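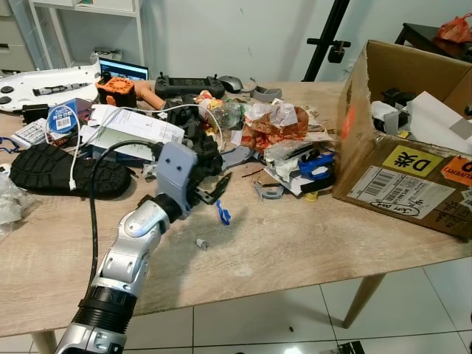 8 December 2019

Plat notebook, Tendham tract.

Went back through the Collado subdivision papers again. The sales brochure says the original purchase was 191 acres. The recorded plat doesn't get there. Adding up the lots, streets and the drainage strip leaves me 17 acres short, and I've done the sum twice. Either the strip was drawn too narrow or the brochure counted land on the far side of the wash that Pokton never bought. I lean toward the second. Brochures from that period rounded up whenever they could.

Deed book 2273 was supposed to settle it. It has the transfer from Sodholm to Pokton all right, but the legal description runs to "the old fence line" on the east side, and I have yet to see a map that shows a fence. The later survey puts the corner at an iron pin. Did anyone look for the pin, or did they copy it from the survey before? Same wording, same misspelling of "northerly," so I'd guess copied.

Lot count: 40 on the first plat. The homeowner history says over 40 and gives no source. Leaving it at 40 until I see a replat.

Also not convinced by the story that the east road was widened for a school site. No school site on the plat, none in the zoning file. The road is wide for its whole length, past where any school would have gone. Looks more like a utility easement to me. Need the easement index before I write that anywhere.

To do: ask the recorder for the two sheets missing from the Pokton file. They said January at the earliest. Last time they said that it took until spring.

Whoever has the Tendham overlay, please put it back in the flat drawer, unfolded.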